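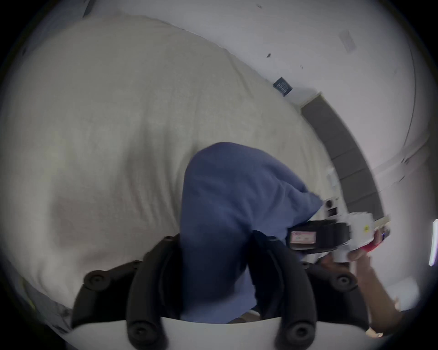
Last updated: May 27, 2018

3 min read

I've been using the Skavura indoor/outdoor ball from Witex since the fall league started, and I get asked about it enough at open gym that I figured it deserved its own page.

First thing, the grip. It's a little slick out of the box (mine was, anyway) and I threw a couple of passes straight into the bleachers. Give it 10 hours of play and it settles down nicely. The channels are deeper than on the old Tipoki I used in high school, so my fingers find the seams without me thinking about it – great for catch-and-shoot, which is most of what I do these days!

It ships with 5 pounds of air in it. I like mine a touch firmer, closer to 8, but Trudy Treloar, who runs point for us, hates it that way and lets some out every time I turn my back.

Sizes are 28.5 and 29.5. The smaller one only comes in orange for now.

Outdoors it's decent. I wouldn't leave it on rough blacktop all summer, and the logo goes first. The cover wipes clean with a damp rag, no soap.

We've got the 29.5 in stock as item 486, pump needle included. The Jurketine carry bag is sold separately and fits one ball plus shoes, if your shoes aren't huge. Team orders of 10 or more go through Achilleas Vrettos at the front desk – ask him about printing too.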